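Skorimix Arm Kit, club edition: one semester in

Our school robotics club bought the Skorimix kit last fall, after two parents and a vendor rep had spent a good while telling me it would change everything. I teach shop and one section of algebra, and I have been running this club long enough to own a closet full of things that were going to change everything. So take the following with whatever salt you like. I paid for the kit out of the club budget and owe the company nothing.

What you get

One tabletop arm, a two-finger gripper, a wrist camera, a power brick, a bag of spare fingertips and a license for the Grulby software, which the students use to steer the arm, record what it does, and train it to repeat the job. The box says "ready in 20 minutes." Wagner Pacheco and Pui-shan Chien, both juniors, both more patient than I am, needed 60 before the arm answered a single command. Most of that went to the base clamp. It wants a thicker table edge than ours, and the printed guide shows a clamp that is not the one in the box.

The arm itself

Better than I feared. It holds a position without sagging, the cable runs are tidy, and when a freshman leaned on it in week two it stopped where it was and flashed an error. I had expected stripped gears. The joints do have some slop in them, and you see it at full reach, where the fingertips wander enough to miss a pen cap. Close in, it's fine.

The gripper I like less. The rubber tips are held on with a dab of glue and a prayer. We have gone through 3 sets of the 5 that came with it, and replacements ship from the maker only, at a price I would call brave.

The software

Grulby looks great in a sales demo. In a room with school Wi-Fi it logs you out whenever the signal drops, and if that happens in the middle of a recording, the recording is gone. Yung-ching Yeh wrote a small script that saves the raw files to the laptop first. It works. A high school student should not have had to write it.

The training side is where the marketing and I part ways. "Teach your robot any task in an afternoon" is the line on the website. What our students taught it in an afternoon was to pick up one block from one spot with the blinds closed. Open the blinds and it grabbed air. They learned plenty from figuring out why, and I'll give the kit credit for that, but a parent reading the box would think they were buying something else.

The wrist camera

This gets its own section since it was the reason we chose this kit over the cheaper Bronitz, which has no camera at all.

The mount is solid and the cable stays out of the fingers. Picture quality is okay for the money. My complaint is that the camera sits so low that anything big and close swallows the view. The manual suggests practicing on "a clean, uncluttered surface," and I don't know whose school they visited. Our table has a plant on it, a bag, a glass, pens, a glove box. I told the students to leave it all there. If the thing only works on a bare table I would like to know that before the spring competition.

Glossy white plastic is the worst case we have found. Glare lands on the part you care about, and the training software treats every bright streak as though it were an edge. Shu-fen Chiu has a theory that turning the overhead lights down by half would fix most of it. She may be right, though our lights have two settings, on and off.

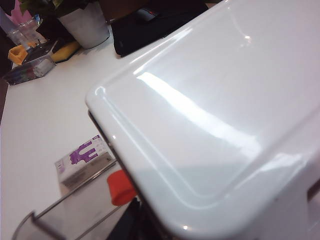 Support and manual

I wrote to Skorimix support four times. Two replies were useful, one was a link to the page I had been complaining about, and one never came. The user forum is more help, especially the posts from a college instructor named Mahmoud Tawfik, who has written up the clamp problem with measurements. His fix (a strip of scrap plywood under the table edge) cost us nothing and held all semester.

The manual is thin. It has a nice chapter on safety and then jumps straight to "now train your first model," skipping calibration, which you will need every time the arm gets bumped. In a club, the arm gets bumped.

Compared with what else is out there

The Bronitz is cheaper and tougher, and a middle school group would get more out of it. You program it move by move, it does what it was told, and kids see the connection between the two. The Yagi has a much better gripper and software that runs without an internet connection, but we could not get one with a school discount, and the wrist camera is an add-on.

Would I buy it again?

With a patient group of older students and somebody in the room who can write a script, maybe. Mine have stuck with it, and attendance at our after-school sessions went up, although I suspect the pizza had a hand in that. For a teacher working alone with a full class, no. You will spend the period on logins.

We are taking it to the competition in March regardless. The task is sorting small parts into trays under whatever lights the host gym happens to have, and my expectations are modest. If the software gets an offline mode before then I will update this review.

Rating: 3 out of 5. The arm earned all of those and the software would have gotten one.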